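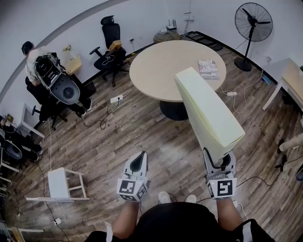
The long board, on its way to the round table.

I have read a lot of advice about small rooms in the past year and I believe very little of it. The latest piece, sent to me by Jurgita, says that a round table makes a room feel bigger. Bigger than what? You can't push it against a wall, and anything long and straight hangs over the side, as the yellow-green board does.

I'll give the table some credit. The pedestal means no corner legs to kick, and a thick book can sit on it all week without being in anyone's way. But I paid 56 for it secondhand and was told it would "anchor the space." It holds up a book. That's fine, I just wish people would say so.

Then there is the basket. Every one of these articles wants you to own a round straw basket, and I gave in last November. The idea was blankets. It has a router on top of it now, antennas up, and I can't say the internet is any better or worse for it. Sérgio Moreira swears that raising a router does wonders. He said the same thing about a shelf from Jandik, and he was back to complaining about his signal within 10 days.

The fan stays out all year. I tried putting it away once, and a tall pole with a big round head on it does not go in any closet I have ever rented. The black floor mats are against the wall by the basket, and they lean, because the Tolta storage rack that was supposed to take them was the wrong width. I measured twice — the website apparently didn't.

So what about the board? Jurgita thinks it should be a shelf over the white desk. I think a shelf over a desk is a place to lose things at eye level. Sérgio says to cut it down, which is what he says about everything since he bought that saw. I'm leaving it whole for now. If anyone has put up a single long shelf in a rented room and still liked it nine months later, tell me what brackets you used and what the wall looked like when you moved out.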